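Home | Projects | Gallery | House Rules | Contact

Working Rules for the Bedroom Tasks

By Itzel Solís
July

In this gallery I put together our good practice for home robots in the bedroom. We are a small team at Lalora, and we write the rules for our own use first. Two partners, Womo and Rey, now follow the same rules in their test homes, so I was asked to make a page that a new operator can read in one sitting. The full rule book is called Gornach and it has 834 lines, many of them only for the electrician. On this page are the ones I am asked for most often.
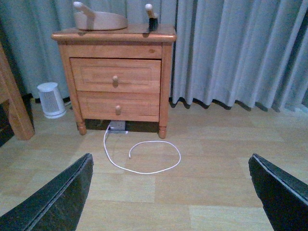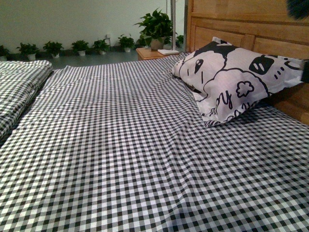

Our first rule in any bedroom is that the operator walks the room before the robot is allowed to move. We call it the floor walk. The operator goes along the wall, then along the bed, then looks under each piece of furniture, and writes what is there. Cables come first on the form. A thin white cable on a pale floor, like the one looped in front of the nightstand in the first picture, is easy for a person to step over and easy for a wheel to catch, so it gets its own line with its position and where it goes. A power strip under furniture gets a second line. The operator does not pull the cable away without asking, but marks the area on the map as closed to the base. The arm may still reach over a closed area if the reach was tested before in the same room. If it was not tested, the arm stays out too.

Heaters. Any space heater is treated as hot, also in July, also when the plug is out. The gripper keeps its distance and no cloth is carried over it. We had a long discussion with Womo about this rule, because their people wanted to check the switch and then go near. I understand the wish. But the check depends on one person being awake and careful at 4 in the afternoon, and the closed area on the map does not depend on this. We kept the stricter text. A heater that stands close to a curtain is also reported to the householder in the evening note, in polite words.

Grip and open fingers. When the gripper comes near furniture it comes with the fingers open and stops before the first contact. The operator says the name of the target aloud, for example "upper knob" or "brush handle", and the second person repeats it. This sounds a little like a school play, I know, and new people are shy with it for the first morning. Please do it anyway. On a nightstand with two drawers and two round knobs, the words "the knob" are not enough, and the form must say upper or lower.

Small things on top of furniture. A drawer is never opened while something stands on the top without a line on the form. Handles are noted with their direction, for example pointing up or pointing left. If a thing can roll, the operator says so. If a thing belongs to the household and looks personal, the robot does not take it in the first session at all. Rey asked us if a hair brush is personal. Our answer was yes, every brush is personal until the householder says another thing.

Pulling force on drawers. Old drawers stick and new drawers sometimes stick more. We allow two slow tries. After the second try the arm goes back to rest and a person opens the drawer by hand and feels where it holds. Do not raise the force limit during a session. The limit is changed only in the evening, by two people, and both names go in the book.

Bed work. Making a bed is the task that visitors like most and where we have the most lines. The bed is divided in four zones on the form: head left, head right, foot left, foot right. Left and right are always given from a person lying on the back, also if the robot stands on the other side. Please don't mix this, it cost me a full week of corrections last winter. The folded quilt is written separately from the sheet, even if both have the same pattern. With a small black and white check, as on the bed in the second picture, the edge between one layer and the next can be hard to find, and the operator must confirm the edge by eye before the gripper closes.

Pillows are lifted from the short side and never by the printed face, if there is a print. The reason is an old one from our first test home, where the fingers left a mark on a pillowcase that a child loved. We bought a new one and it was not the same.

Nobody lies or sits on the bed during a session. Also not the second person, also not for a minute.

Plants. A pot on the floor is an obstacle with its full leaf width, so measure the leaves and not the pot. A row of pots along a wall is drawn as one closed strip on the map. For a plant on a nightstand the long stems matter more than the pot - they hang into the space where the arm wants to turn. Operators may not move plants to make the task easier. If the plants make the task impossible, we write "not possible today" and this is a good result for us.

Keeping of pictures. Camera pictures from a private bedroom are kept for 200 days and then removed, unless the householder signed for longer. For a page like this one we ask again, separately. At the time of writing we have nearly 200 signed sheets in the cabinet, and I check the signature myself before anything goes online.

Stop words. We use "stop" and "hold". Stop means that the power to the arm goes off. Hold means that the arm stays where it is and keeps what it has. With a thing in the gripper above a bed, "hold" is mostly the better word, but no operator will ever hear a complaint from me for saying "stop".

The next gallery will be for the kitchen, where the rules for water are still in discussion with Rey. Corrections to my English and to the rules are both welcome - please write which line you mean.

Contact: Itzel Solís, Lalora | All pictures and text © Lalora | Back to top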